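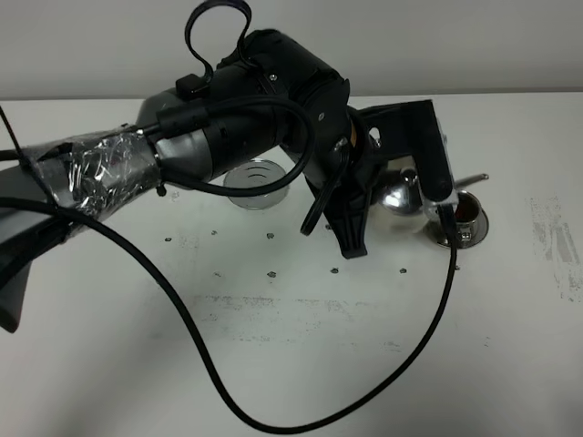 *The arm at the tea set, cup and saucer to the right.*

Trisgate sells a table service kit for a small robot arm. You supply the arm, they supply the tableware tasks, the software that runs them, and a person on the phone. The starter fee is $1,060 and the monthly plan is $228. I think the monthly plan is worth the money for some buyers and the starter fee is too high for nearly all of them. I'd like to explain why, as most of what I have read about the kit is about whether a robot ought to pour tea, and that is a separate argument.

The first thing to say is that Trisgate picked the right job. A lot of training kits come with foam blocks and plastic fruit. Those are easy to see and easy to hold, and an arm that can sort them has learned very little that helps in a kitchen or a hotel pantry. A metal tea set is small, smooth and round. The lid has one knob. The cup has to sit on its saucer, and the saucer is thin enough that a finger can slide under it or knock it away. If a business wants to know whether an arm can help lay out breakfast trays, this is a fair place to start.

The second thing is the shine. I have heard people complain that polished steel is a mean choice for a camera, and that Trisgate should have shipped a matte set. I disagree. Hidard, which makes the competing kit, ships gray plastic cups, and its sales sheet leans hard on how reliably they are found and picked up. That is fine until somebody puts a real lid on the table. A mirror finish hands the camera back the ceiling lights and the room and the gripper itself, all bent into curves, and the edge of a dark gripper can be hard to pick out from its own reflection.

A buyer should meet that problem during the trial period and while the support line is still free.
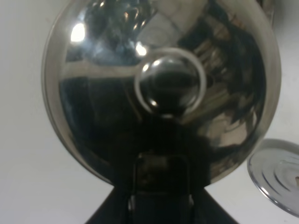
## What the monthly plan gets you

The plan covers software updates, new tasks as they come out, and 2 support calls a month. Each call is with someone who has run the same tasks, and this is the best part of the whole offer. When I asked why my arm kept coming at the lid from a poor angle, I was told to change the approach height and was given a number to try. I wasn't sent a link to a manual. Busar charges more per month for its own service and answers by email, usually on Tuesday, whatever day you wrote.

The tasks are written in ordinary language and can be changed. You can swap the order, leave the saucer out, or add a dish of your own. I would have liked a way to save a changed task under a new name without copying the whole folder. It's a small complaint, but I ran into it every week.

Setup takes patience. The guide says an afternoon, and it took me 4 evenings. Most of that went on cables. The gripper needs its own lead, the lead has to be long enough for the arm to reach across the table, and a lead that long hangs down into the work area. The guide has a single paragraph on this.
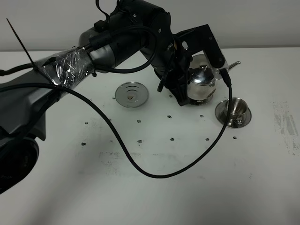 It tells you to "route cables away from the objects," and leaves you to find out how. I used tape and zip ties like everyone else. For a kit at this price I expect a sleeve or a set of clips in the box, and a drawing that shows where they go. Hidard includes clips. They are cheap clips, but they are there.

That brings me back to the starter fee. For $1,060 you get the tableware, the license to run the first tasks, and a setup call. The tableware comes from a catering supplier, Sfakianakis, and anyone can order the same pieces for far less than Trisgate's price. The setup call is useful. The license should be part of the monthly plan, where the ongoing work is done. As it stands, the buyer pays the most at the point when they know the least about whether the kit suits them.

Trisgate's answer, given on its own site, is that the fee keeps out people who aren't serious. I don't find that convincing. A small college program or a two-person catering outfit can be very serious and still be unable to put that sum into something they may box up again by December. Those are the buyers who would gain the most from a phone call with someone who knows the job.

If I were advising a hotel group, I would say go ahead, and have someone handy with cables present on the first day. If I were advising a school, I would say ask Trisgate for the monthly plan alone and bring your own teapot. They turned me down when I asked. I would still ask, and I would mention Hidard's clips while on the phone.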